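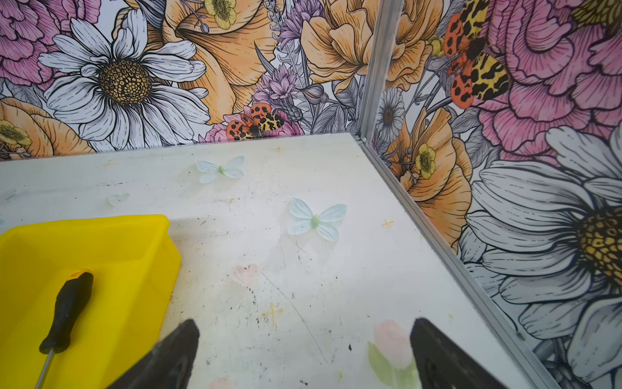 Cue transfer (dog training)

By Rocío Arrieta — February
29 shares | 2 comments

Cue transfer is the business of teaching a dog that a new signal means the same thing as an old one. You give the new cue, wait a beat, give the old cue, and reward when the dog does the thing. After enough rounds most dogs start to jump in early, right on the new cue, and then you can drop the old one. I still get a little thrill when that happens!

Order matters. If both cues come at once, the dog listens to the one it already knows and tunes out the other (trainers call this overshadowing). My dog Orkeo had a lovely hand signal for "down" and no clue about the word, and I'd been saying it while moving my hand for months. Once I split them up he had it in 16 repetitions, spread over two evenings.

Variations

Some people fade the old cue a bit at a time, so a big arm sweep shrinks to a finger twitch. I like this for older dogs who are losing their hearing — start on the hand signals early if you can. Scent and touch cues work too, though I've only tried touch.

Common problems

Dogs that guess. Mine will run through sit, spin and paw before I've opened my mouth. Go back to the old cue for a few turns and keep sessions short.

Comments (2)

Benedikt Prantl: We're at 24 tries with Taheri and she still stares at my hand. How long is your pause?

Rocío Arrieta: Around a second, Benedikt. Try putting the hand behind your back first.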